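4. Avaliação do kit Drutwood

4.1 O que o fornecedor promete

O kit Drutwood é vendido pela Rastis como solução completa para a recolha de demonstrações de manipulação sem robô: duas pinças de mão, uma por braço, cubos com marcadores fiduciais, câmaras integradas e um pacote de software, o Barua, que reconstrói as trajetórias e as exporta em formato pronto para treino. A documentação comercial fala em "instalação numa manhã" e em dados "diretamente transferíveis" para qualquer braço com punho padrão. A segunda afirmação não vem acompanhada de protocolo, de conjunto de teste nem de margem de erro. Tratámo-la, por isso, como hipótese.

O interesse deste tipo de equipamento é fácil de entender. A teleoperação é lenta, exige o braço físico e cansa o operador; uma pinça que se leva na mão dispensa tudo isso e permite trabalhar em qualquer sala. O preço a pagar está na estimativa de pose, que passa a depender da visão e da calibração em vez de ser lida nos codificadores das juntas. Toda a avaliação que se segue gira em torno desta troca, que o material da Rastis menciona uma única vez, numa nota de rodapé.

4.2 Procedimento

Recolhemos 526 episódios com cinco operadores, ao longo das sessões de janeiro. As tarefas foram escolhidas por nós e não pelo fornecedor: deslocar um objeto leve sobre o tampo, passar um objeto de uma mão para a outra e alinhar duas peças pelos bordos. Cada operador leu o manual na versão distribuída com o kit e não recebeu formação adicional. A calibração inicial foi feita por Sajib Mridha segundo o guia rápido; as repetições ficaram a cargo de Puspita Wijaya, que não assistiu à primeira. Queríamos saber se duas pessoas, com o mesmo guia, chegavam ao mesmo resultado. Não chegaram, e voltamos a este ponto em 4.4.

Cada episódio foi considerado válido quando o Barua devolvia uma trajetória contínua para ambas as mãos, sem saltos nem segmentos interpolados pelo programa. O critério é mais exigente do que o do próprio software, que aceita lacunas e as preenche sem aviso no relatório. Só é possível detetá-las abrindo o ficheiro de registo e comparando os carimbos temporais. 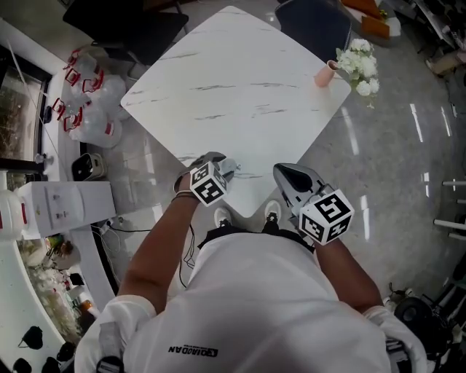
Figura 3. Operador com uma pinça em cada mão junto à mesa de trabalho, vista superior.

A questão da oclusão merece mais atenção do que o manual lhe dá. O guia recomenda "manter os marcadores visíveis", conselho razoável e de pouca utilidade para quem tem de executar uma tarefa bimanual com os antebraços a cruzar o campo de visão. Na Figura 3 a configuração é favorável: os braços estão afastados e veem-se padrões fiduciais nos cubos das duas pinças. Quando as mãos se aproximam para a passagem do objeto, porém, cada braço passa a ser um obstáculo potencial para o cubo do lado oposto, e foi nessa fase que perdemos mais episódios. O tampo também conta – o da figura é branco, de padrão marmoreado com veios ténues, e o fabricante nada diz sobre superfícies deste género, embora reserve uma página inteira à escolha da cor da mala de transporte. Resta ainda o cabo. O que pende da pinça esquerda é fino, mas dois operadores queixaram-se de o sentir ao rodar o punho, e um deles passou a evitar rotações amplas. Um conjunto de dados em que o operador evita certos movimentos tem um enviesamento que nenhuma métrica de precisão revela.

4.3 Resultados

Pelo nosso critério, 82 % dos episódios foram válidos. O valor é respeitável para equipamento desta gama e fica aquém do que o folheto dá a entender. Convém notar que as perdas não se distribuem de modo uniforme: a tarefa de deslocamento quase não falha, ao passo que a passagem entre mãos concentra a maior parte das rejeições. Quem pretenda usar o kit apenas com uma mão terá provavelmente uma experiência melhor do que a nossa. Quem o compre pela capacidade bimanual, principal argumento de venda, deve contar com um desperdício considerável.

Comparámos ainda o Drutwood com o Woltora, que já tínhamos em laboratório. O Woltora é mais pesado e o seu software é francamente incómodo, mas assinala cada segmento interpolado. Preferimos uma ferramenta que confessa as falhas a outra que as alisa. Não fizemos comparação estatística formal entre os dois, dado que os operadores já conheciam o Woltora e o efeito de aprendizagem não seria separável.

Quanto ao ambiente, a Rastis afirma que o sistema funciona "em qualquer espaço interior". Esta formulação abrange situações muito diferentes. Um espaço aberto como o da Figura 4 reúne janelas altas, painéis de luz no teto e pessoas ao fundo, algumas de pé, uma a caminhar. Um método que recorra a pontos de referência no fundo tem de distinguir o que é fixo do que se move, e gostaríamos de ter encontrado na documentação uma linha sobre o assunto. Pedimos esclarecimentos ao apoio técnico. A resposta, de 21 de novembro de 2019, remetia para o guia rápido.

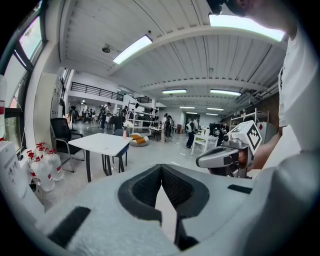 Figura 4. Espaço de trabalho visto a partir da câmara de uma das pinças; à direita, a segunda pinça com o respetivo cubo marcador.

4.4 Limitações e discussão

O nosso estudo não mede a transferência para um robô real. Avaliámos a qualidade do registo, condição necessária mas insuficiente para que uma política treinada com estes dados funcione. Tampouco variámos a iluminação de forma controlada, pelo que não podemos atribuir falhas concretas à luz das janelas ou à do teto.

A divergência entre as duas calibrações é, a nosso ver, o resultado mais incómodo. O guia rápido omite a ordem em que os cubos devem ser registados, e cada um dos autores escolheu a sua. O Barua aceitou ambas sem protesto. Só a inspeção manual das trajetórias sobrepostas revelou o desvio entre mãos, que teria contaminado todo o conjunto se tivéssemos confiado na mensagem de sucesso do programa. Repetimos então a calibração em conjunto e descartámos os episódios anteriores, que não entram na contagem apresentada acima.

O equipamento em si está bem construído e os operadores aprenderam a usá-lo depressa. As nossas reservas dirigem-se ao software e à documentação. Enquanto o Barua não exportar, por episódio, a indicação dos segmentos interpolados e o erro de calibração residual, recomendamos que os grupos interessados peçam uma unidade à experiência e repitam o procedimento de 4.2 com as suas próprias tarefas antes de qualquer compra.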